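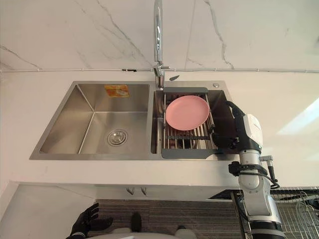
The Iltov Heat Ledger is a household energy-saving scheme run in the town of Iltov. Engineer Rozália Dvořáček began it in July with 30 homes and a borrowed photocopier. Members log their gas use by hand, a habit the town took up with more grumbling than the minutes record.
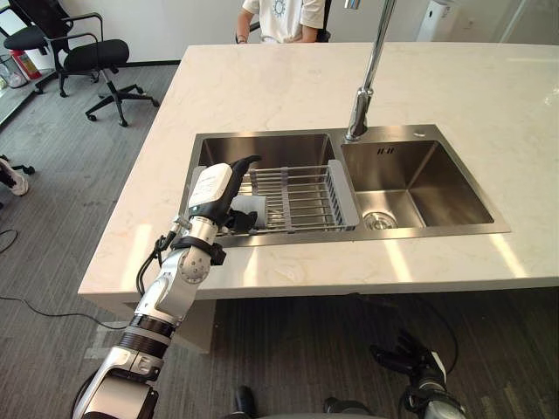 Who can join the Ledger?
Any household with its own meter and a working pencil.

Membership later reached 300, including the mayor, Kvido Ondrejka, whose readings arrive late.

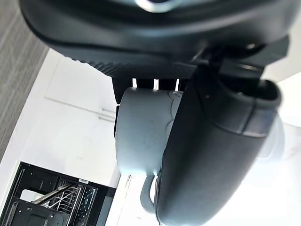

Logs close each year on 30th November – extensions are granted only for illness or frozen meters.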